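Buy One Plate First

Most people buy dishes the wrong way around. They go to a store, pick a boxed set for four or six, carry it home, and find out over the next year whether they like it. I did this twice. The first set was square and would not fit in the dishwasher rack. The second was white with a thin gray line, and the line wore off in the places where forks go.

My argument is simple. Buy one plate. Use it for a month. Then decide about the rest.

I came to this in August, when we moved and I had to pack the second set. It filled two boxes, 16 pieces in all, and I did not want to unpack any of it at the other end. The shallow bowls had been used as somewhere to put keys. I gave the set to the thrift store on Gultwood Road and kept two mugs.

The store in our new neighborhood is called Testard, and it sells dishes one at a time. The plates sit in open stacks with the price on a sticker. A dinner plate there costs $19, more than I would have paid per plate in a box. People complain about that. I think it is the right price to pay when you are only buying one, and a boxed set is only cheap if you use everything in it.

What to look at in the store

Store shelves are a bad place to judge a plate. It is stacked with others like it, under strong lights, and all you really see is the rim. Ask if you can put it on a table by itself. A plain white table is best, with no cloth and no place mat. You want to see the color against something with no color, and you want to see how the glaze takes the light. A glossy glaze shows a highlight along the rim. Rings in the surface show up too, and they matter more than people expect, because you will be looking at them at the end of every meal.
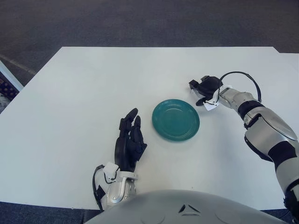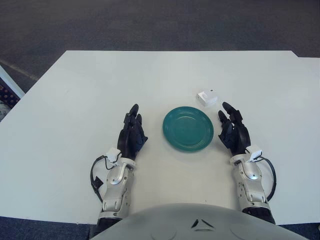

A round teal plate with a raised rim, on a white tabletop.

Why color is worth the risk

The usual advice is to buy white. White goes with everything and can be replaced. I followed that advice for years and have no serious complaint about it, but I don't think it should be a rule. Rice looks better on blue-green than it does on white. So do eggs, and so does toast. Salad looks worse, and I have accepted that.

The fear is that you will get tired of a strong color. You might. If you own one plate, getting tired of it costs you one plate. If you own the Haddadin catalog's full service for eight, you have a bigger problem and a full cabinet.

The case against

A friend who cooks for large groups told me this was advice for people who never have anyone over. She has a point. If ten people are coming on Saturday, go buy ten plates. She also worries about a color being discontinued after the first plate, and that does happen. I asked at Testard and was told they keep a glaze for as long as the supplier makes it. That was not much of a promise.

My answer is that mismatched plates are fine. Our table now has the first plate, three more in the same color, and two brown ones from the flea market in Skustadley. Guests take whichever one is in front of them.

I still have room in the cabinet for two more plates. I have been thinking about a yellow one, and I will buy one of it and wait a month.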